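## 4. Equipment planning and cost

The Candden bench was bought in two stages, and the order in which we bought things shaped what we could afford later. This section sets out what we paid for, what we left out and what we would budget for again. Amounts are given in pounds and exclude delivery, which varied too much between suppliers to be useful.

The arm was the largest single item and was already in the department's equipment plan, so we do not count it here. What remained was the tool, the bracket that holds it, the work surface and the objects to be moved. We had 1,000 pounds for all of these. An early quote from Tronstead for a two-finger gripper would have used most of that sum and left nothing for spares. We chose a plain rod instead. A rod can push but it cannot pick up, and every task in the study was written with that limit in mind.

The perforated table came with the room. Its regular holes meant that a board could be fixed down without drilling, and we bought a large wooden board to go on top of it for 170 pounds. A cheaper painted sheet was considered, but Camargo, who supplied the board, could deliver within the week and the sheet had a wait of 13 working days. 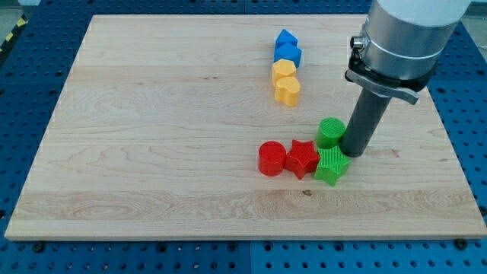 **Busisiwe Mokgethi**
*Equipment and planning lead, Candden bench study*

**Figure 3.** Pushing tool and blocks on the wooden board. The blue and yellow blocks form one group and the red and green blocks the other.

The blocks cost very little. We printed them in-house in small batches, and the budget line of 90 pounds covers filament, one replacement nozzle and a second set kept in a drawer. As Figure 3 shows, the blocks differ in outline and colour but are all much the same height. This was a planning decision as much as a research one. A single tool height can then serve for every block, and we did not need to pay for a force sensor in the first stage. The star tops came out with a visible crosshatch, which we left as it was.

Two costs were missed in the first plan. The first was staff time for fitting the bracket and checking the tool position after each change. Filippos Kouris logged this work from October onwards, and his notes are the basis for the maintenance line in Table 2. The second was software. The Giver scheduling package was free during the trial period but needed a paid licence once more than one person was booking the arm.

For groups planning a similar purchase, we suggest fixing the task list before asking for quotes. Our own list changed twice after the first round, and each change meant going back to suppliers for new prices. We also suggest holding back part of the budget until the first month of use is over – small parts such as bolts, cable ties and spare tool tips are easy to leave out of a plan and slow to get through the ordering system. A gripper remains on the list for the second stage, subject to the costs discussed in Section 5.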